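Ticket 441: desk phone has no dial tone
Site: Plidcombe office, front desk
Opened by: Aurelio Vidal
Status: waiting for user

The white phone on the front desk gives no dial tone when I lift the handset. It was working until we moved the desks to make place for the second row. I have restarted the Bralon switch and waited seven minutes, with no change. I did not change any settings on the phone. My extension is 433.

I also pressed the cable at the back of the phone until it clicked. The same cable works with the phone from the meeting room, so I believe the cable is good. The desk is now in the position we want to keep, with the flowers and the phone on it.
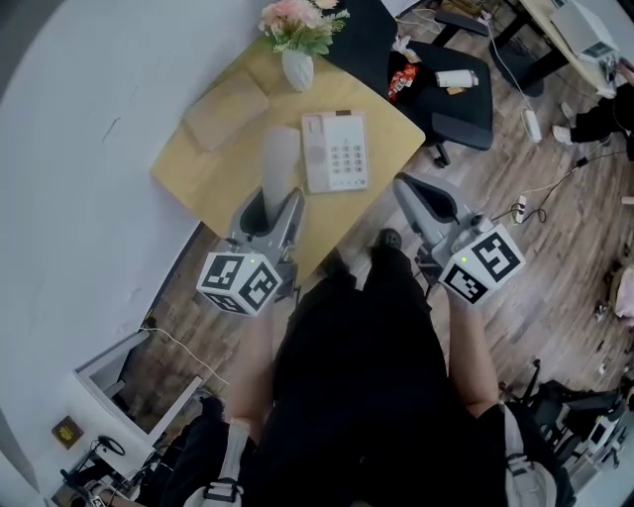 Nicanor Barroso: Thank you for the clear notes, Aurelio. After a desk move, the handset cord is often half out of its socket, and then the line is fine but you hear nothing. Please press the speaker key and tell me if you hear the tone there. If you do, change the handset cord. We have 2 spare ones in the Pralach cupboard.

Update from Aurelio Vidal: with the speaker key I can hear the tone. I will fetch a cord after lunch and write again.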